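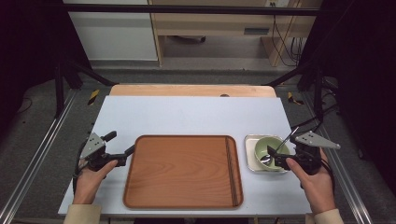 Empty tray, pale green bowl, one spoon. Everything starts from about this much.

How to Set a Breakfast Tray That Survives the Hallway

Breakfast on a tray is one of those ideas that looks lovely in hotel brochures and ends with oatmeal on a door frame. I have carried a lot of trays, some of them all the way to the person who was supposed to eat from them. What follows is the method I use for a simple one-bowl breakfast, with notes on what to do when you get ambitious and add a drink.

You will need:

A tray with a raised rim
A bowl
A small dish or saucer wide enough to sit under the bowl
A spoon
A cloth napkin, or a folded paper towel if it's that sort of morning
Something to eat

Picking the tray

Get one with a rim. Flat boards are for cheese, and cheese doesn't roll. A wooden tray with rounded corners is kinder to your walls and to your hips, both of which you'll hit on the turn out of the kitchen. Decorative lines along one side are a matter of taste, although I find them handy for lining up a napkin when I'm not fully awake.

As for size, measure the lap or bedside table it's headed for before you fall in love with anything. I once owned a Todberg tray the size of a small door. It was a beautiful thing and it fit nowhere in the house except the wall behind the fridge, where it spent four years.

Handles are nice but not essential. If yours has none, check that you can get your fingers under both short sides. If you can't, you'll end up tilting it to pick it up, and then you may as well have skipped the bowl and poured breakfast straight onto the tray.

Step 1: Clear a landing spot first

Do this before you fill anything. Go to wherever the tray will end up and move the books, the glasses and the three phone chargers. Standing in a bedroom at 7 a.m. with a full tray, asking a sleeping person to shift a lamp, takes most of the romance out of it.

Step 2: Put the empty tray near the front edge of the counter

You want it close to you, with the long side facing you and the bowl parked on the right, off the tray, until it's time. Left-handers should flip all of this. Wipe the tray while it's empty. Crumbs under a dish make it rock, and you'll spend the whole trip down the hall listening to it.

Step 3: Stack the bowl on its dish

A small square dish with a shallow lip does two jobs. It catches drips, and it gives you something to hold when the bowl is hot. Mine came in a box of mismatched Sendorska seconds, and I have never found out what it was meant to hold. Soap, possibly. It has been through the dishwasher enough times that I've stopped wondering.

If the bowl slides on the dish, put a folded square of paper towel between them. It won't win any design awards, but you can't see it once the bowl is down.

Step 4: Fill the bowl, but not like that

Leave a good finger's width below the rim. For oatmeal I use 100 grams of dry oats for two people and 400 milliliters of water, which comes out thick enough to stay put on the corners. Cereal with milk is the worst traveler of all. If somebody insists on it, carry the milk separately in a small pitcher and let them pour. Yogurt could be carried by a toddler on a trampoline.

Step 5: Deal with the spoon

Most trays go wrong here. A long-handled spoon left in the bowl sticks out over the rim, catches on your sleeve and flings its contents at whatever you care about most. You have two choices.

For a short trip across the kitchen, leave it in. Angle the handle toward the back corner of the tray, away from your arms.

For stairs, take it out. Pick it up by the middle of the handle, lift straight up until the head clears the rim, then bring it across and lay it on the napkin. Dragging it out sideways tips light bowls. I know this from a carpet.

Step 6: Load the tray

Heaviest item in the center, or as near as you can get it. The bowl and dish go down first, lifted together by the dish. The napkin goes to the right with the spoon on top, parallel to the tray's side. If there's a mug, set it on the opposite side from the spoon and fill it halfway. A full mug is a dare.

Lift the tray an inch off the counter and hold it there. If one side drops, put it back and shuffle things over. People skip this check and then try to rebalance on the move, using their chin.

Step 7: Walk

Look where you're going and let the tray look after itself. Staring at the mug makes it slosh, for reasons I can't explain and have tested extensively. Push doors open with your back. Negotiate with the dog in advance.

Looking after a wooden tray

Wipe it with a damp cloth, dry it right away and keep it out of the sink. Once the surface starts to look dull, rub in a thin coat of food-safe oil and leave it overnight. I use Binetti board oil because that's what the hardware store had. Rings from hot mugs may fade with oiling, or you can put a mug over them and call it styling.

Store it upright, somewhere you can reach without unloading a cabinet. Mine lives beside the toaster, next to an Ayala cake stand I have used once.

A note on flowers

A bud vase looks charming and is the first thing to go over. If you must have a flower, lay it flat on the napkin, and move it before anyone picks up the spoon.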